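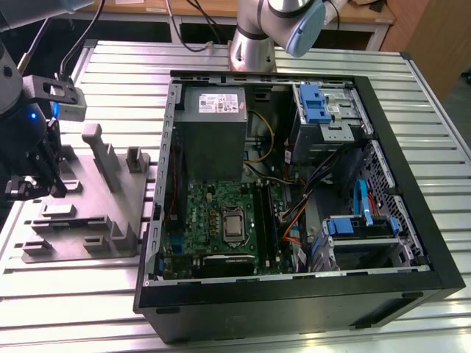

The tower on its side with the panel off

Home Taping Forum > Transfers and Restoration > Tape box projects

Finally started on my aunt's folk club cassettes!

tinwhistle_tam
I've been threatening to do this for years and I've finally begun. My aunt ran the door at the Bellamy folk club and recorded nearly every night on a portable machine balanced on the piano lid. She left me the lot when she moved, all in shoeboxes, most of them labelled in green biro with things like "good one" or "NOT the raffle night".

I'm playing them on my Garberg deck into an old Dell desktop that lives in the spare room, because the sound card in it takes a proper line in and I already know its moods. Recording at 44.1, saving as WAV, one file per side.

The first side I did was a singer called Elsie Treloar. I'd never heard of her. She does a seven minute version of The Trees They Do Grow High with no accompaniment at all, and halfway through you can hear somebody put a glass down very, very carefully. I had to go and stand in the garden for a bit afterwards. If anyone knows anything about her please say!

Now the questions. Do I clean the hiss off now or later? And is it worth touching the azimuth for each tape, or do I set it once and leave it alone?

marrowfat
Oh what a lovely box to be given. Azimuth: every tape, every time, no exceptions. Your aunt's portable will have been miles off compared with your Garberg and you lose all the top end if you don't match it. Sum the channels to mono, listen to the consonants, turn the screw until the S sounds come up bright. Takes a minute once you've got the knack.

Hiss: later. Always later. Keep the raw transfer and never touch it.

PeggyOnTheB-side
Agree on the hiss, disagree on the azimuth. If they were all made on one machine they should all be out by the same amount. Find the setting on a good loud tape and leave the screw alone. Those heads aren't made to be fiddled with hundreds of times and I've seen the thread strip on one.

marrowfat
A drop of locking paint and a decent screwdriver and it'll outlive us both, Peggy. And shells vary! The same machine with a cheap shell and a good shell gives you two different angles. I've measured it.

PeggyOnTheB-side
I know you have, you posted the graphs. I still say once per batch.

tinwhistle_tam
Right, I tried it both ways last night on a Jemard C90 and I'm sorry Peggy but it did make a difference, quite a big one. The concertina went from sounding like it was in the next room to sounding like it was on my knee. I'll compromise and do it once per brand of tape, see how that goes.

Other discovery: she left the machine running through the intervals. So there's all this talk! People ordering crisps, a long argument about whether a bus still goes via the quarry, a man explaining how to get candle wax out of a jumper. I was going to trim it and now I don't think I can bear to.

lowerfourths
Please don't trim it! The interval chat is the best bit of any live tape. I did my dad's dance band reels and the thing my whole family asks for is him telling the drummer off.

Elsie Treloar, though. I think I've seen that name on a sleeve, one of those private pressings that got sold at the gig. Will dig.

gannet
I'd trim it, or at least keep it off anything you put online. Those people had no idea they were being recorded while they were at the bar. Singers on a stage are one thing, a private chat about somebody's marriage is another. Keep the full side for yourself and make a second copy with just the songs.

lowerfourths
Fair point about marriages. I was thinking more of crisps.

tinwhistle_tam
No, gannet's right, and there is in fact a bit of marriage on tape 3. Two sets of files, then. The full sides stay at home and the songs go to whoever wants them.

I've settled into a nice routine in the evenings. Fast forward to the end and rewind so the pack is even, clean the heads and pinch roller, azimuth, set the level on the loudest chorus I can find, then start the recording and go and make tea. I leave the headphones on the desk and come back whenever I hear something good leaking out of them, so the tea generally goes cold.

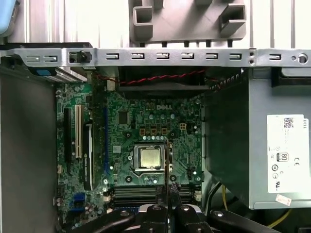 Levels are the bit I'm still nervous about. The club sang choruses like a football crowd, so the verses barely move the meter and then forty people come in on the refrain and everything goes into the red. I'm leaving loads of room at the top and recording at 24 bit so I can bring the quiet parts up afterwards. Does that sound sensible, or am I being too timid?

marrowfat
Very sensible. Peaks at minus six and forget about it. If the chorus still sounds crunchy then it was crunchy on the night and there's nothing to be done.

wendlebury
Coming in from the side here: what are you doing for backups? An old desktop is fine for the recording part but I wouldn't want it holding the only copy. I lost a whole summer of my gran's letters read aloud when a drive died on me in July. Two copies in the house and one at a friend's is my rule now.

tinwhistle_tam
Oh no, wendlebury, I'm so sorry. One external drive so far, so I need to sort the friend's house part. My sister has offered her airing cupboard, which I've turned down.

lowerfourths
FOUND HER. Elsie Treloar is on a sampler LP called Faratard, small run, plain card sleeve, my copy is numbered 2122 in pencil on the back although I can't believe they pressed anything like that many. She does two songs on side two. The notes are by a Mariann Lakatos, who seems to have gone round the clubs collecting ballads, and she says Elsie "would not sing for a microphone if she could see it". So your aunt must have hidden the machine well!

tinwhistle_tam
I've just read that out loud to the whole kitchen. It was behind the hymn books on the piano! My aunt told me that years ago and I thought she was being tidy! Which two songs?

lowerfourths
The Bold Fisherman and one listed only as Elsie's Lullaby. No Trees. As far as I can tell you might have the only recording of her doing that one.

gannet
Then do please offer a copy to a county archive or a folk library, with her family's blessing if you can find them. And write down what your aunt remembers, today if possible. The tape will wait a bit longer than she will.

PeggyOnTheB-side
Second that. Record her talking about it! Sit her down with the track list and a biscuit and just let her go. I did that with my uncle and got more from one afternoon than from all the labels put together.

tinwhistle_tam
I rang her straight after reading that. She says Elsie worked at the bakery, came on the back of a milk lorry when it was icy, and stopped coming in 2000 when the club moved to a pub with a jukebox. She also says the glass on the recording was hers and she's still embarrassed about it.

I'm going over with a recorder and a list of questions. Any suggestions for what to ask?

marrowfat
Where everyone sat. Who sang first and who always sang last. What it smelled like. And ask her what she was recording over, if anything. You sometimes find the old material still there at the very end of a side.

wendlebury
Ask who taught whom. With unaccompanied singers there's usually a grandmother or a neighbour in it somewhere.

PeggyOnTheB-side
And ask if she kept the box for the portable. If the model's on it I can look up the head alignment and prove marrowfat wrong.

tinwhistle_tam
Adding all of those to the list. Box three is next, and the top tape just says "Christmas, everyone hoarse".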